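Betreff: Re: [hausgemeinschaft-zakberg] Kalkflecken auf der Arbeitsplatte, Bitte um Erfahrungen
Datum: 01/03/2019

Liebe Liste,

ich antworte erst heute, weil ich zuerst meine Unterlagen vom Einbau suchen musste. Die frühere Nachricht lasse ich unten stehen, damit man den Zusammenhang versteht.

> Hallo zusammen,
> wir haben in der Küche seit dem Einzug eine helle Platte aus
> Marmor. Neben der Spüle sind jetzt matte Ringe zu sehen, die mit
> Spülmittel nicht weggehen. Die Verwaltung schreibt, es sei Kalk,
> und empfiehlt Essigreiniger. Stimmt das? Und lohnt es sich, die
> Platte imprägnieren zu lassen? Petersen verlangt dafür 914 Euro,
> was mir sehr viel vorkommt.
> Grüße aus dem Haus 3

Bitte keinen Essigreiniger verwenden! Marmor besteht zum größten Teil aus Kalk, und Säure greift ihn an. Man entfernt damit vielleicht den Rand vom Wasser, aber man bekommt eine matte Stelle, die viel schlimmer aussieht. Dasselbe gilt für Zitrone, Wein, Tomatensoße und für viele Badreiniger. 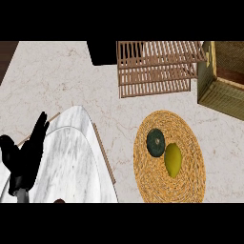 Zavine
Listenbetreuung, Haus 2

Zu der ersten Frage: Nach meiner Erfahrung muss man zwei Sachen unterscheiden. Ein Fleck ist dunkler als der Stein, zum Beispiel von Öl oder Kaffee. Er ist in den Stein hineingezogen, und man kann ihn oft mit einer Paste wieder herausholen. Eine Verätzung ist dagegen matt oder heller, und wenn man schräg gegen das Licht schaut, sieht man sie am besten. Hier hilft keine Paste und kein Putzen, sondern nur Polieren. Matte Ringe neben der Spüle klingen für mich nach dem zweiten Fall, aber ich bin kein Steinmetz und habe Ihre Platte nicht gesehen.

Ich habe für kleine Stellen das Polierpulver von Vulance genommen. Man feuchtet es an und reibt mit einem weichen Tuch in kleinen Kreisen. Bei mir hat es 20 Minuten für eine Stelle gedauert, und das Ergebnis war gut, obwohl nicht vollkommen. Bitte zuerst an einer Ecke probieren, wo niemand hinschaut. Bei einer Platte, die von Anfang an matt geschliffen ist, würde ich es gar nicht machen, denn dann hat man nachher einen glänzenden Punkt.

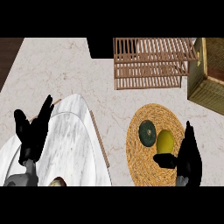 Was die Imprägnierung betrifft: Sie schützt gegen Öl und Farbe, aber nicht gegen Säure. Das wurde mir beim Einbau leider anders erklärt. Der Preis von Petersen scheint mir auch hoch. Fragen Sie bitte, ob das Abschleifen darin enthalten ist, denn das wäre ein großer Unterschied. Die einfache Imprägnierung kann man selbst auftragen. Ich mache es immer im Januar, wenn wir verreisen und die Küche leer bleibt.

Für den Alltag benutze ich nur lauwarmes Wasser mit einem Tropfen neutraler Seife, und danach trockne ich mit einem Tuch nach. Das Wasser in Zakberg ist sehr hart, deshalb bleiben Ränder, sobald man einen Tropfen stehen lässt.

Noch eine Bitte an alle: Hat jemand von der Verwaltung schriftlich bekommen, welche Sorte Marmor eingebaut wurde? In meinem Übergabeprotokoll steht nur "Naturstein hell". Für eine Reparatur wäre die genaue Bezeichnung nützlich.

Mit freundlichen Grüßen
Zavine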